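Orkdale, week 6: the paper towel episode

I promised back in December that I'd write more about what my working days look like since the automation project started, and then of course I got so caught up in it that I forgot to write anything. So, catching up!

Quick refresher for anyone new. I work in guest services at Orkdale, which is a big block of short-stay apartments, 300 units, every one with a small kitchen that has to be reset between guests. My job used to be resets, and nothing but resets. Now half of it is resets and the other half is sitting beside Ngan-ling Kwok with a big mug of tea, telling a robot how a kitchen is supposed to work. Most of that happens in simulation first, and I love it more than I expected to love anything with the word "simulation" in it.

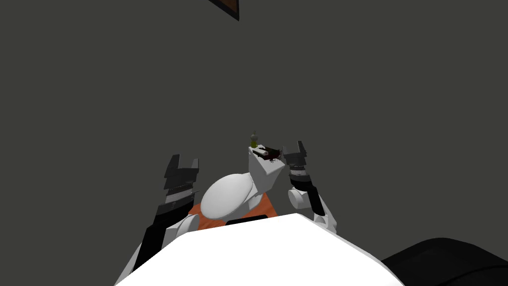
The thing that surprised me was how much I knew. You do a job for years and you think of it as just doing it. Then Ngan-ling asks why I put the tall stuff down before the small stuff, and I have to stop and think, and there is a reason (I've knocked over a lot of bottles in my time), and she writes it down and it becomes part of how the task gets set up. My knocked-over bottles are in the software now. I'm weirdly proud of that.

Paper towels have been our big subject lately. I'd have bet money on them being the easy part. They're light, they don't break, a toddler can carry one. But they're soft, so you can squash them, and the outside sheet likes to come away from the roll, and if you hold one down at the bottom it wants to tip. We spent 2 whole afternoons on where to hold the thing and how hard. I brought a real roll up from the supply closet and kept picking it up and putting it down on the desk so we could both watch my hands - I'm sure we looked ridiculous through the glass door.
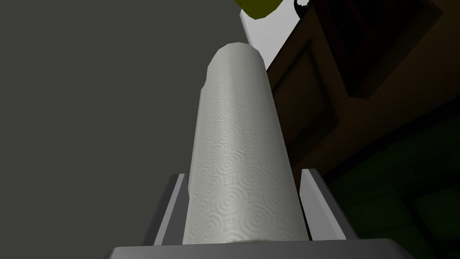
Ildikó Bodnár, who runs the housekeeping floor, was the one I was nervous about. She has seen plenty of "improvements" come and go, including the Clarnari cart system, which lasted one summer and left us with a hallway full of carts. She came up for one session with her arms crossed and ended up staying through lunch. Her big point was that guests pull the towels from every direction, so whatever gets done has to leave the loose end where a person can find it. Ngan-ling hadn't thought of that and neither had I!

What has changed for the rest of the team so far? Less than people feared, and in different places than I guessed. Schedules are the same. The morning meeting is longer, and there's now a part where anybody can bring up a chore they'd happily hand over. Restocking won by a mile. Cleaning ovens came second, and I had to break it to everyone that ovens are a long way off. Voicu from the night shift asked if he would get trained too, and the answer is yes, he's starting with us next month, so there will be 3 of us around that desk and I'll need to give up the good chair.

There are still things I worry about. I want it in writing that the hours we save go back into the hours we never have, like checking the units properly before a late arrival. Ildikó is pushing for that and I'm pushing right behind her. Management has been open to it in meetings, and I'll feel better when I've seen the page with a signature on it.

But I come home talking about work now. My sister can confirm this, at length. Last night I rearranged her kitchen shelf while explaining grip force to her, and Bruder (the cat, for new readers) left the room.

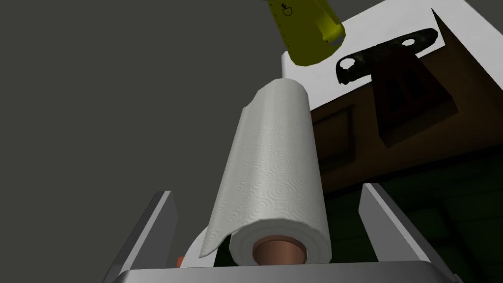 Coming up next

Cabinet doors. Ours are heavy and some of them stick, and every one of us has a personal technique involving a hip or a knee. I have been asked to explain mine in words by next session. If you've ever tried to describe how you open a stuck door, please leave your best attempt in the comments, and I'll read them out to Ngan-ling over tea.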